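Varying the wrist camera start pose before you record demos

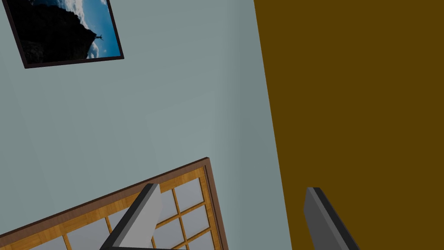
A policy trained on demos that all begin from one arm pose will often fail when the arm begins somewhere else. Randomise the start in the simulator before you collect anything. Keep some starts where the wrist view is tilted well over and shows mostly wall, with the fingers open and a framed picture or a bit of lattice screen as the only landmarks. The policy needs to learn its way back from views like these.

1. Open the task file and set start_mode to random.
2. Set the wrist roll limits. We use the Fiddale room set with the wide preset.
3. Preview 10 starts. Throw out any where the arm is touching furniture.
4. Record 100 demos by teleop. Move at a steady pace and don't pause at the start - long pauses teach the arm to sit still.
5. Replay each demo and label it pass or fail. Keep the fails in their own folder.
6. Train, then check the result on 7 start poses you held back.

If it still stalls while facing a wall, go up to 400 demos before changing the model.

Page kept by Radka Begović. Preview script by Florante Galang.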